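Notebook > Politics and count projects > Ballot scanning

Reading time: 4 minutes

January, started writing 9.40

Continuing from the last entry about the Vesby test batch. I repeat the main point for those who did not read it: Lumcombe council wants to know if the paper ballots of its ward election can be read by scanner first and checked by hand after, and we must say how often the scanner and the hand would disagree. The real ballots are sealed and we do not touch them. We work with printed copies, marked by ourselves with different pens.

Batch three is 300 ballots. The layout is the same as in the real election, four candidates in one column, box to the right of the name. For the test we put the names Party A to Party D, so that none of us gets an opinion while reading.

First pass through the scanner this morning. It accepted 253 ballots without question. The others it put in the "look at me" tray. This is more than in batch two, and I think the reason is the pencil. In batch two we used only black pen. In a polling station the pencil is the normal thing, so batch three is the more honest test, even if the result looks worse in the report.

10.50

Went through the tray by hand. Most of them are clear to a human eye in one second. A light cross, a tick in place of a cross, a cross which goes a little over the line of the box. The scanner software (Quiambao, the old version, we still wait for the licence of the new one) calls all of these "weak mark". I would prefer if it made a difference between weak and misplaced, because for a returning officer these are two separate questions. A weak mark is a matter of reading. A misplaced mark can be a matter of law.

I made three piles:
- intention clear, count it
- intention possibly clear, show to the agents
- two candidates marked, reject

The middle pile is the one which costs time. At a real count the agents of each party will want to see each paper, and they will speak about it, and if the result is close they will speak longer. Our stopwatch does not include this speaking. I wrote it in the report draft as a weakness, please do not take it out again.

12.15

Changed the threshold from the factory value to 30 and ran the same ballots again. Better with pencil. But now it began to accept a smudge as a vote, in two cases, both where the ballot was folded and the mark had printed itself on the opposite side. For an election this is much worse than a full tray. A paper in the tray is only slow, a wrong vote is wrong and we would not see it. Put the threshold back.

Question for the meeting: do we ask Lumcombe to print the boxes further from the fold? It costs them nothing if the order has not gone to the printer yet. The Pledow by-election papers had the fold between the second and third name and I remember no such trouble there, but they were counted only by hand, so perhaps it happened and people simply understood what they saw.

14.30

Ran the feeder test. Stopped at ballot 149 with a double feed. Opened, took out two papers which were sticking, started again from the last good number. The log shows the restart properly and the total at the end agreed with the paper total. I was glad about this, as in the Vesby batch the total was one too high after a restart and we lost an afternoon.

Remark on the log: it writes the time of the restart but not the reason. An observer from a party who reads it the next day sees only a hole of some minutes. Somebody will ask what was done in these minutes. I suggest a paper sheet next to the machine where the operator writes the reason and one agent signs. It is old-fashioned, but it can be read without us.

To do
- repeat with threshold between factory and 30, small steps
- fold the papers in the other direction and see if the smudge moves
- ask again for the Quiambao licence
- number the trays, today I mixed two of them and had to sort again
- write the page about rejected papers in easier words, the council people are not technicians

Comments

The smudge result should go at the top of the report. It is the only thing the councillors will remember.

Can you keep the two folded papers separate? I want to scan them on the other machine before they go in the box.

Agree with the signed sheet. In Pledow we had one and it was used twice in the night.
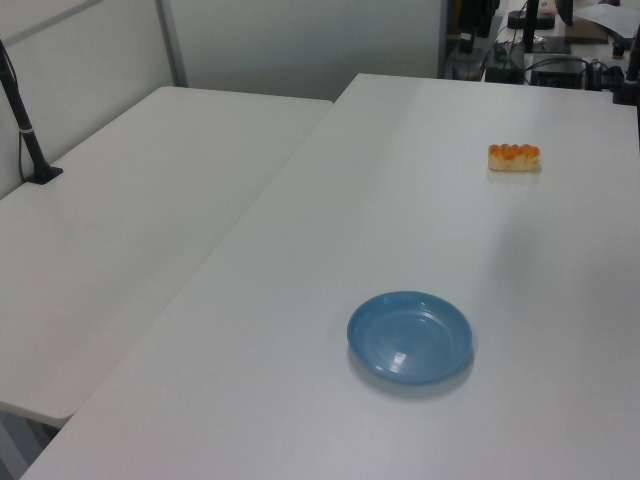
Side table, blue plate and a small bite with orange topping.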